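Drirnora notebook, hand-held gripper trials
31st January
Written up by Hòa Khổng

Goal for today: decide whether the new yellow fingers (Voltport print, hollowed inner side) stay on the left unit, or whether we go back to the flat Drukorholm pads. Garments only, on the bed. I wanted real bedding and a real woven mat under the cloth, because the bench at Mạc is much too kind to us. Everything slides nicely on a bench!

Left unit is 017. Both units got a finger alignment check before anything else. Set the open gap, close, open, look for the tips going out of parallel. The old pads used to toe in by 2 mm and I'd stopped noticing it, which is a bit embarrassing given how many sleeves I blamed on the software.

Started with the white garment, one unit on each side of the bed. What I love about the new shape is how much you can see between the fingers when they're open. With the flat pads I was always guessing where the cuff was.

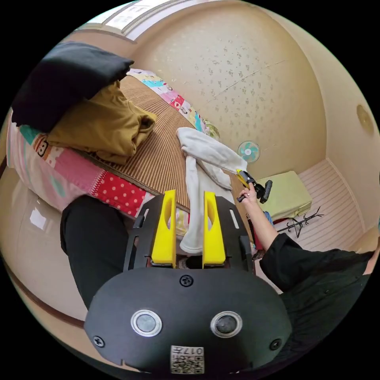

017 open over the white garment, second unit at the far end of the cloth.

Things I scribbled while doing it:

- Stitched cuffs are easy. The double layer gives the tips something to bite.
- Single layer flat on the mat is still hard. You have to come in low and push a little ridge up first. The ribs of the mat help if you push across them and do nothing at all if you push along them.
- Trigger feel is better than last time. Hòa of the past, you were right about the softer spring.

Then pinch and lift. I'd expected the hollow in the fingers to cost us grip, so I was ready to be disappointed, and I wasn't! Cloth bunches up between the two faces and stays put through a slow wrist turn. Fast turns I want to repeat in February with the stiffer set before I write down anything official.

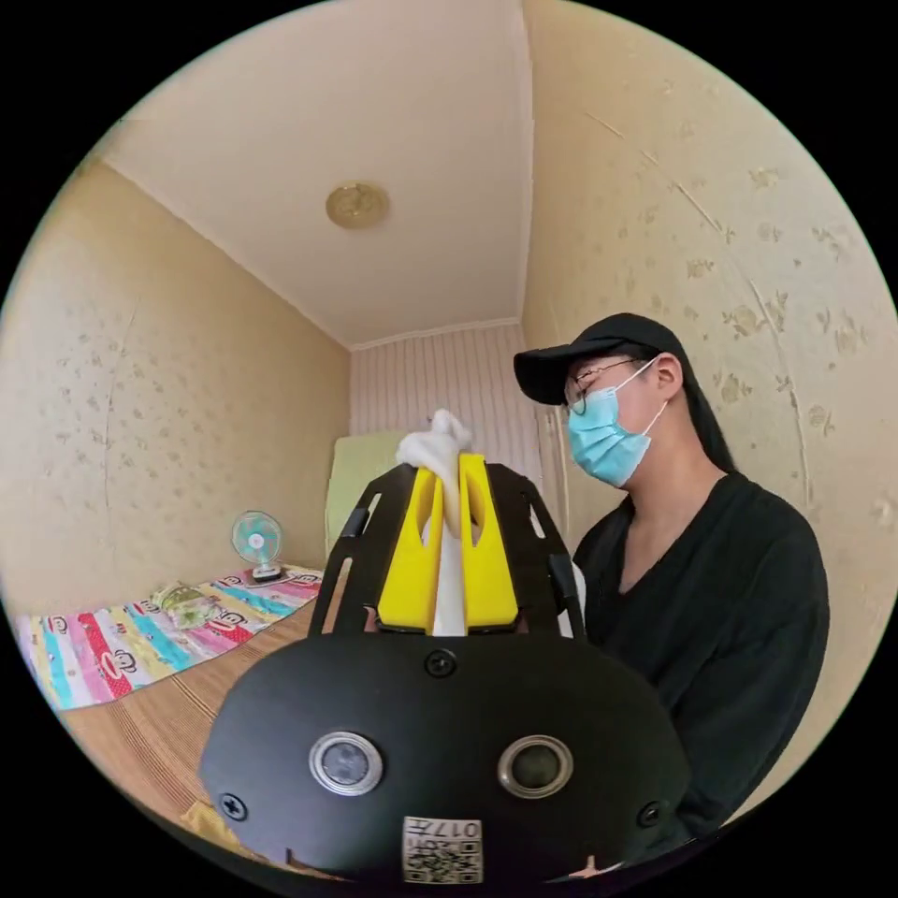 White cloth pinched between the yellow fingers, held up off the bed.

One note on the view from the tool camera. When the cloth bunches above the tips it sits right in the middle of the picture, so whatever is behind it is gone until you lower your hand. Tilting the unit back a touch helps. Might be worth moving the camera mount, but I'd rather change one thing at a time. Log for this part is 3,526 frames, saved under the Drirnora folder with the pads-vs-fingers tag.

Grey long-sleeved one next. Laid it out with a sleeve bent over and worked from the lower part of the body. Light grey on a brown striped mat is a very friendly contrast and the tracking looked steady on the monitor the whole way. I'd like to try something brown and make it suffer.

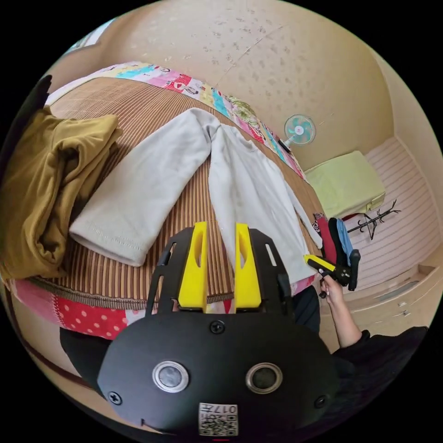

Grey long-sleeve spread on the mat, fingers open above the lower part.

Scores for the day: 83 percent clean first grasps with the yellow fingers, all garments together. I don't have a fair number for the Drukorholm pads on this mat, only on the bench, so please don't put the two side by side on a slide yet. My gut says the fingers win by a lot on cuffs and by a little on everything else.

Wear: tips look fine to me. Voltport quotes 1,000 closures before a swap and we're nowhere near that.

To do
- Same garments, flat pads, same mat
- Ask Mạc for the stiffer finger set
- Check screw torque on the cover plate of 017
- Rename the calibration files, two of them have the same name again
- Find a brown shirt

Leaving the yellow fingers on for now. Whoever takes 017 next, please do the alignment check first and write the gap in the margin.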